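Bench Rules and Good Practice > Two-arm cells: what does your reset rule say?

gilchrist_bench
Posted October 5, 2025

Hi all, long-time reader. I run a small two-arm tabletop cell at Buvby and I've been asked to write our house rules for cup tasks (one black cup, one white cup, an arm on each side). We had a page of rules already, but it grew by accretion and half of it contradicts the other half – classic. So I'm starting over, and I'd love to steal from yours.

My draft so far:

1. Clear the cloth before every episode. Anything that isn't on the task card comes off, even if it's tiny.
2. Cups go inside the zone both grippers can reach.
3. One arm moves near a cup at a time unless the card says otherwise.
4. Check finger coverings every 20 episodes and write down what you find.
5. Stop and relabel if an operator changes the plan halfway through.

Rule 1 is the one I get the most grief over. People stop noticing little scraps after a while, me included, and there's one between the cups here that I'd want gone under my own rule.
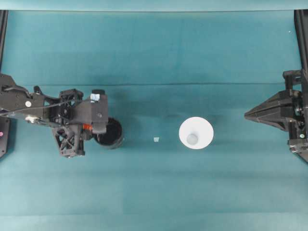
Does a stray scrap mean you have to throw the episode out?
Keep it, but tag it as having an unlisted object so whoever trains on it can decide.

That's how I've written it, anyway. Tear it apart please!

sarkby_mel

I like 1 and 5. I think 4 is too loose, though. What does "write down what you find" mean? At our place everybody wrote "ok" for months and the column was useless. We switched to a photo of the fingertips at the start of each batch and it's been so much better, because you can scroll back and see when the edges started going.

tapeandzipties

Disagree on rule 1, sorry. If you scrub the table spotless every time you end up with a policy that's only ever seen a spotless table. We leave clutter in on purpose. Out of our last 200 episodes, 89 had something extra on the cloth and I wouldn't trade them for clean ones.

gilchrist_bench

@tapeandzipties but you put it there on purpose and I'm guessing you logged it? I have no problem with that. My problem is the stuff that drifts in and stays there for a week, so it's in the same spot in every single episode.

tapeandzipties

ok yeah, logged, by type. Fair. I'd still reword it. "Clear the cloth" reads like clutter is banned. Say "no unlogged objects" and I'll stop complaining.

Zakhar Horobets

Came in to talk about rule 3. We had nearly the same wording at Esitz and it caused arguments, because "near" means something different to everyone. One operator thought a hand's width, another thought it was fine as long as nothing touched. We ended up marking a keep-out ring around each cup in the software, and the second arm can't enter without a deliberate override. I would put a number in the rule, whatever number suits your grippers, and test it with the arms at low speed first.

gilchrist_bench

Oh, that's useful, thank you. We've been judging it by eye from the wrist view, and I always feel like I have more room than I do. With the fingertips right at the white cup and the black one lined up behind it, the other gripper looks like it's practically on top of everything.

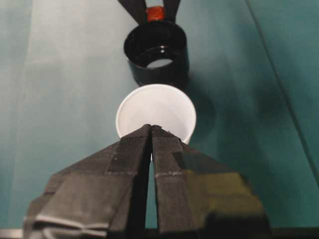

So I'm leaning toward using the wrist view for the last bit of the approach only, and making the overhead view the one that counts for spacing between the arms. I'd still let the operator call a stop from either one, obviously. And I'll put in the ring idea with a real distance once I've tried a few.

sarkby_mel

Yes to overhead for spacing. Also add who is allowed to use the override! We left that out and then everyone was.

tapeandzipties

I don't love the override at all. If the task needs both arms at the cup, put it on the card and change the ring for that task. An override button gets pressed, that's what it's for.

Zakhar Horobets

We logged 137 presses between May and now, so I can't say you're wrong. Most were handovers from one arm to the other, and those should have been on the card. I still want it for recovering a tipped cup.

gilchrist_bench

OK, new wording for two of them:

1. No unlogged objects on the cloth. Planned clutter goes on the card, by type.
3. Second arm stays outside the ring unless the card lists a handover. Override for recovery only, by the shift lead, with a note.

Rule 4 gets a fingertip photo per batch, thanks Mel. I'm still stuck on rule 5. If somebody drops the cup, picks it up and finishes the task, is that a changed plan or the same plan with a fumble in it?

tapeandzipties

Same plan, tag the fumble. Those are the good ones.

sarkby_mel

Same plan if they finish with the same arm. If they swap arms to rescue it, I'd relabel.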